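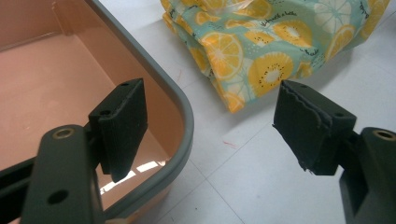
From: Seo-ah Hwang
To: gripper-data list
Date: 28 November 2023
Subject: Re: pad wear and the bag-into-tub task

Hi all,

Quoting Aiguo's message, then my answers below it, because the thread got split and I think half of you only saw the second part.

Aiguo Fan wrote:
> I retrained the Lomov policy on everything through the last upload and
> the bag task is still the worst of the set. It gets to the bag fine.
> Then it closes and lifts and the bag slides out on the right side, or
> it rotates and one handle drags. Do-yoon thinks this is the pad foam
> and not the policy. Do we have any record of which demos were collected
> with worn pads? And is it worth dropping them, or should we just put
> fresh foam on the robot and stop worrying?
>
> Also, are we still using the pink tub? Half my notes say gray.

Okay, tub first since it's easy. Same tub! It's pink inside with a light gray rim, so both of your notes are right. I'd just write "tub" in the task file and be done with it.

On the pads: no, we didn't log wear, and I'm kicking myself a little. What we do have is the wrist view, and both pads are in it pretty much the whole time, so I went back and sorted demos by eye. I only cared about the right pad. On the handheld I've been looking at, the left one has a nice clean face and the right one is torn up along the top and side, with layers of foam coming away. Si-woo did a second pass without seeing my labels and we disagreed on 8 of them, mostly ones where the foam was just starting to go. I threw those out.

Then I trained two policies on the bag task, same number of demos each, one from clean-pad demos only and one from worn-pad demos only. Each got 36 trials on the arm at Gratdale with brand new foam on both fingers. The clean-pad policy put the bag in the tub 19 times. The worn-pad one did better, which I did not expect at all, and I made Si-woo rerun a chunk of it before I believed it.

My best guess (and it's a guess) is that people change how they grab when the foam is bad. You can feel the fabric slipping through the handle, so you go deeper and pinch a thicker fold. With good pads everybody gets lazy and takes a little corner of cloth, and that's fine for a hand that can correct and not so fine for the arm. I watched a bunch of demos from both piles side by side and the worn ones do look deeper to me, but I knew which pile was which, so take that with salt. Soon-im has a way to get fold depth out of the finger width at close and she's going to run it on the whole set.

What I haven't ruled out:

The worn demos are later, so the demonstrators had more practice. This bothers me the most. Lim has some early sessions on a handheld that already had ragged foam, and those would help a lot if someone can dig them up.

The policy can see the pads. If it learned "ragged edge on the right means close further," then fresh foam at test time ought to confuse it, and it didn't seem to. I'd still like to try masking out the finger area – Do-yoon, you had a script for that back in January?

The floor. Everything in my set is on the white tile, and the bag with the lemons and kiwis on it stands out like crazy there. No idea what happens on carpet.

So Aiguo, to answer your actual question, please don't drop the worn demos yet. Do put fresh foam on the robot, your right-side slip sounds like plain old hardware to me and Do-yoon's probably right. And if you have arm time, could you try training on both piles mixed? I ran out of slots and Ilidov has the arm for the next 2 weeks.

From now on let's put pad condition in the session notes, left and right separately. One word each is plenty. If you swap foam mid-session, start a new session.

Labels are in the shared folder under bag_pads, with Si-woo's column next to mine. Yell if you can't open it.

Seo-ah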